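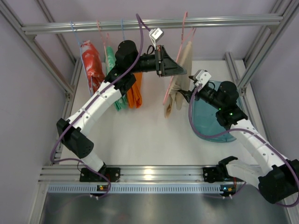
Why do people who have a bank account still put money in a savings circle? Most of them want to be expected somewhere with their money on a certain day, and a bank does not expect them.

This was the first thing I asked Hacer Tuncer when we met in Hevbridge, and her answer came so quickly that I supposed she had given it many times. She has studied savings circles for 15 years, first among shopkeepers and later among families of every kind. A circle is a simple arrangement. A group of people agree to pay the same sum each month, and each month one of them takes the whole pot. When everyone has had a turn, the circle is finished, or it begins again.

"Economists like to explain it as a loan," she said. "The first person to take the pot is a borrower and the last one is a saver. It is correct, but if you say it to the members, they look at you as if you have been rude."

I wanted to know what they would say themselves. She thought about it for some time. "They say it is help. Then you ask who is helping whom, and they cannot tell you, and they do not mind that they cannot tell you."

Her present research is in Hosdale, a town where many people work in care homes, kitchens and small workshops. She has collected notes from more than 1000 conversations there, some of them only a few minutes long at a counter or a bus stop. She does not call them interviews. In her opinion a person who is being interviewed about money becomes an accountant, and speaks of what he should have done.

I asked whether the circles are a sign that the state has failed to do something. The question is an old one in this field. One school of thought says that where public insurance is weak, people build their own; another says that the private forms die slowly when the public ones arrive. Tuncer is not satisfied with either.

"In Hosdale people receive benefits, they have pensions from work, some of them own the house," she said. "And there are more circles than when I came. So you cannot say it is a hole which they fill. I would say the state gives you security against the large events, the illness, the loss of a job. The circle is for a wedding, or a boiler, or to send your mother to see her sister. The state has no opinion about your mother's sister."

She takes seriously, however, the objection that such circles can be hard on their members. A person who misses a payment is not sent a letter. He meets the others at the school gate. Tuncer has seen two families leave a circle after a quarrel, and one of them afterwards moved house. She was not willing to say that the money was the reason, but she did not say that it was not.

"People write about trust as if it is something warm," she said. "Sometimes it is only that everybody knows where you live."

Later I spoke by telephone with Lleucu Morris, who kept the book of a circle in Hosdale until last October. The circle met above the Mathias bakery and had mostly women as members, though Morris says there was never a rule. She had read a chapter of Tuncer's work and agreed with the larger part of it.

"She makes us sound stricter than we were," Morris told me. "If somebody was short, they swapped turns with somebody who wasn't. You'd get a phone call in the evening, and you'd know from the way they said hello."

How was the order of turns decided? According to Morris it was drawn from a biscuit tin in the beginning, and everyone accepted the result. After a while people came to her before the draw and explained why they should be early. A roof was leaking, a son was starting college. She found this the most tiring part of the work. In the end the members stopped the draw and talked it through together, which took a whole evening and ended with two people not speaking.

"But they both paid," she said. "I'll give them that."

When I repeated this story to Tuncer, she was delighted and asked me to send her the exact words. For her it touches the main point on which she disagrees with her colleagues. Many of them hold that a lottery is the fairest form, and that a circle which argues over need will become unfair or break. She believes that the argument is a great part of what the members receive. They learn what the others consider a need. They also learn what they themselves are ashamed to ask for.

I was not fully convinced, and told her so. It seems to me that somebody who speaks well will always get the early turn, and that a shy person with a leaking roof will wait under it. She did not reject this. "It happens," she said. "I have it in my notes. I have also the opposite, where the others put the shy one first and she was angry about it."

We came at last to the telephone applications which now offer to run a circle for a small fee. The members do not need to know each other, and a missed payment is covered by the company. One of them, Cliven, has begun to advertise in Hosdale. Tuncer has joined it, partly from curiosity, and she pays on time.

"It works very well," she said. "I have no idea who the other people are. In the spring I got the pot, and I looked at the number on the screen, and there was no person to whom I could say thank you. I bought a washing machine."

She does not think that the old circles will disappear on account of this. Young people in the town often use both, the application for themselves and the circle for the family. What she would like to study next is the people who are invited to a circle and refuse. They are difficult to find, she told me, and when she finds them they usually want to talk about something else.

Last updated: May 11, 2019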